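Search this site
Enter keywords
Search

Shared kitchen at Drurau Centre to move to ceramic mugs
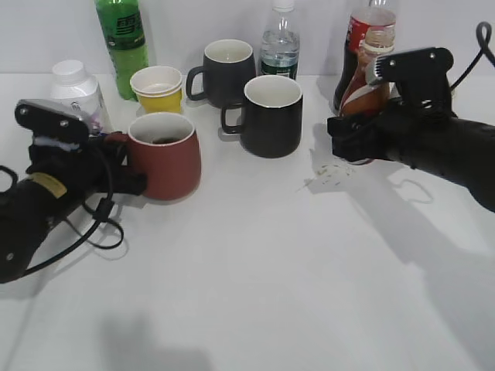
Mugs, paper cups and bottled drinks on a white tabletop.

The Drurau Centre has confirmed that paper cups will no longer be supplied in its shared kitchen once current stock has been used. Ceramic mugs will be provided in their place for all tenants and visitors, under a revised kitchen policy dated 10/04/2026.

The change applies to both kitchen areas in the Pacheco wing and to the small drinks counter outside the Milter meeting room. Paper cups will remain available on request for public events with more than 89 registered guests, where washing facilities would not be adequate.

According to the Centre's annual supplies review, tenants used about 432 sleeves of paper cups in the 12 months to January. The review noted that many were used once for water and discarded, and that the general waste bins in the Pacheco wing were regularly full before the evening collection.

"Most of our tenants already keep a mug at their desk," said Hadi Semaan, Facilities Manager. "We are asking people to wash what they use and put it back on the shelf - it is a modest request, and the feedback so far has been favourable."

The new mugs are in plain colours, including red, grey and black. They may be washed by hand or placed in the dishwasher, which will now be run 2 times a day. Tenants are asked to empty out any remaining coffee or tea before leaving a mug on the rack. Mugs left in meeting rooms overnight will be collected by the cleaning contractor and returned to the kitchen.

The policy also covers bottled drinks. Opened bottles should be labelled with the owner's name and the date, and may be kept in the refrigerator for up to seven days. Unlabelled bottles will be emptied and placed in the recycling. Shared bottles of soft drink and tea bought for meetings should be returned to the drinks counter afterwards - not left on tables or window ledges.

Enquiries about the policy, including requests for additional mugs, should be directed to the facilities office on the ground floor.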